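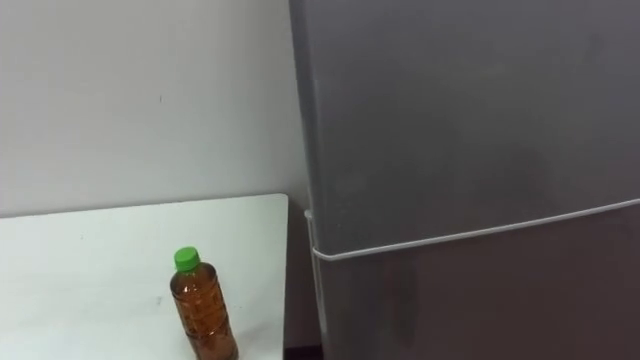 Drindwood is opening its library of robot practice examples to outside teams on 6th January, and I'm the one who gets to tell you about it! I'm Hajar Helmy, and I look after collection here. Most of what we gather is household stuff, like a clear bottle with a green cap standing on a white table next to a fridge. Reaching for a drink sounds easy, but see-through plastic with brown liquid inside is hard going for a learning system, so we keep coming back to it - new spot, new angle, same bottle.

What's in the release

The first set, called Clarivau, holds 3000 examples, and 524 of them are bottle reaches. Each one comes with the head camera view and the hand positions. Margit Barta and I read through the notes on all the bottle ones ourselves (plenty of coffee went into that), and we kept the clumsy tries in too. A system learns a lot from a thumb that arrives too low.
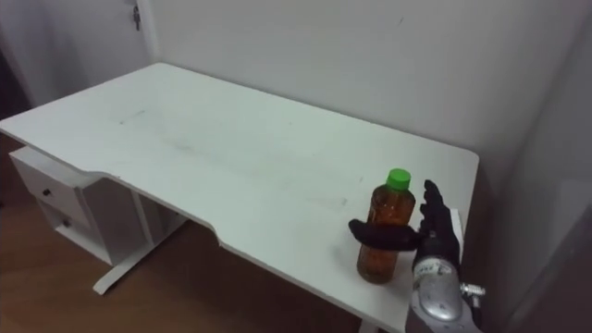
How to get it

Write to Attila Fülöp at Drindwood and tell him what you're training. He'll send the terms, two pages in plain English. A second set follows in May, with more kitchens and a lot more lids.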